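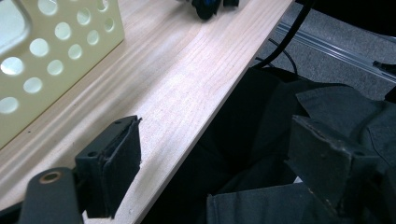 When should a recorded demonstration be thrown out? When it breaks a rule that was written down before the session began, and at no other time.

3.2 Acceptance rules for hand-held gripper demonstrations

Most groups that collect demonstrations with hand-held grippers filter them afterward by eye. Grewal and Upadhyay compared two reviewers working from the same set of 1,000 episodes and found that they disagreed most often on slow episodes and on episodes with a second grasp attempt. Neither property was covered by the instructions the reviewers had been given. We therefore fixed the rules in February, before any Brindis data were recorded, and did not change them during collection.

An episode is accepted if it meets three conditions. Both finger pads are in view at the start and at the end. The target object is released before the recording stops. The operator's free hand does not enter the work area. Failed grasps are kept and labeled as such, provided that the operator recovers within 8 seconds. Episodes that miss a condition are moved to a separate folder with the rule number attached – they are never deleted.

Figure 2 gives a gripper camera's view of the basket task.

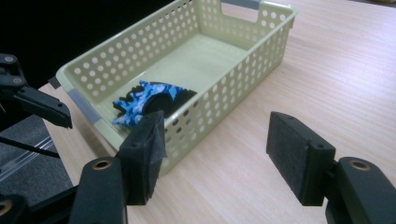 Layout rules are kept apart from acceptance rules. The basket may be turned to any angle on the table between episodes, but it must not be moved by hand within one. Cables have to stay clear of the path between the object and the basket. Tape on fixtures is allowed if it is left in place for the whole session, and any change to it starts a new session number. Pads are inspected at the start of each session and replaced in pairs.

The Colar protocol differs on one point: it requires the operator to repeat a failed episode at once. We dropped this requirement after pilot work at Fallico, where operators who repeated a failure immediately tended to copy their previous path closely. Under our rules the next episode is taken from the shuffled task list, and the failed one returns to the end of that list. Hughes uses the same ordering for its two-arm tasks, with a separate list for each operator.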